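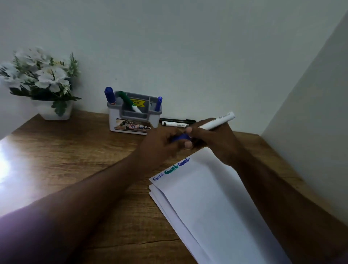

A white marker held in the hands above a desk, with lettering in thin cursive and bold marker on the sheet beneath.

Marker pen

A marker pen (felt-tip, felt pen or just "marker", depending on who raised you) is a pen that carries its ink in a spongy core and lets it out through a firm, porous tip. I've been writing the stationery pages on this site for a while now, and this is the entry I get the most letters about, so I've given it a proper tidy.

Parts

There's a barrel, a core, a tip (also called a nib) and a cap. The core is a bundle of fibres that soaks up ink like a wick – cut open a dead one over newspaper if you're curious, and wear old clothes! The cap keeps air off the tip. Leave it off overnight and a cheap water-based pen may well be finished by breakfast.

Tips

Bullet tips are rounded and give much the same line whichever way you hold them. Chisel tips are cut at a slant, so you get thick strokes one way and thin ones the other, lovely for headings. Brush tips bend as you press and take some getting used to. I still can't do a decent capital G with one.

Inks

Water-based ink is the one for children and for thin paper, as it doesn't soak through so badly. Alcohol-based ink dries fast and blends nicely, but it will go straight through a sheet and onto the desk, so keep a few spare sheets underneath. Paint markers have to be shaken first, and the ink sits on top of the surface, even on glass.

Lettering

Most people I know start with their own name, or a friend's, written over and over in different hands. It's a good way to learn. Try it thin and joined up with an ordinary pen, then bold with a marker, and compare the two on the same line. Thirumalai Raju, who taught the evening class I went to, made us fill 17 sheets with one word before he let us near a second colour (I grumbled, but my spacing did get better).

Sets and storage

Sets come in all sizes. My Suvarna box has 75 colours and I use perhaps a dozen. Store single-tip pens flat or tip down, and double-ended ones flat, always. A desk organiser with compartments is handy for sorting by colour, though mine has long since filled up with rubbers and paper clips.

See also: Highlighter, Fountain pen, Hand lettering, Blotting paper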